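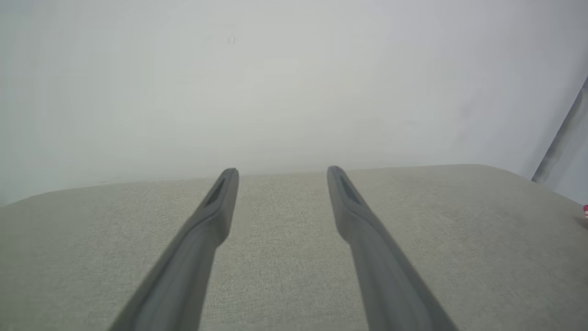

**Figure 2.** View from the workbench side, Flunden site.

### 4.2 Noise complaints and the shared workshop

The second group of interviews concerned sound in shared buildings. We spoke with 47 tenants at two sites, Flunden and Skirnlow, both of them former warehouses which were divided into small units after 2000. In each building the ground floor is used for workshops (Figure 2) and the upper floors for offices and studios. The walls between units are thin, and most tenants told us that they knew this before they signed the contract.

We expected that loudness would be the main reason for complaint. The answers did not support this very clearly. Tenants at Flunden accepted loud work in the morning, also when it lasted for several hours, but they were disturbed by short sounds which came without a pattern. One tenant, a bookbinder, described it as "waiting for the next one". Similar words were used by five other tenants in the same building, who had not been interviewed together.

At Skirnlow the situation was different. There the tenants have a written list of quiet hours, which hangs next to the post boxes and was last changed in March. Many respondents mentioned the list before we asked about it. Some of them could not say exactly what hours were written there, but they still considered it important that it existed. This agrees with the earlier observation of Penaner, that a rule can calm a conflict even if few people follow it in detail - although in that study the buildings were residential and the tenants had lived there much longer.

A difficulty with our material is that the interviews at Flunden were made in winter, when windows are closed, and those at Skirnlow partly in spring. We asked the tenants to think about the whole year, but it is possible that the most recent weeks had more weight in their answers. We have also no measurements of sound level from the upper floors at Skirnlow, where the owner did not give us access outside office hours.

The interviews were coded by Backlund and Cirillo separately. Where the two codings did not agree, the passage was read again together with Panagiotou, and it was left out if the disagreement remained. The categories that resulted are presented in the next section.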